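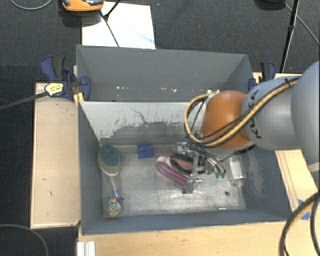 KUKA arm over the divided test bin, Durka cell.

Progress report, September — Hallen picking software

Work this period went into the grasp planner and its link to perception. The Durka cell logged 2,946 pick attempts against a target of 4,000; 498 were rejected by the planner before motion, most of them for predicted contact with the divider or a bin wall. Clear packaging remains the weakest class in segmentation.

The collision model now includes the hose and cable bundle along the arm. Replanning after a failed grasp runs in the Jamik module — two retries, then the item is skipped.

Next period: retrain on transparent items and close the attempt shortfall.

2 comments · 0 shares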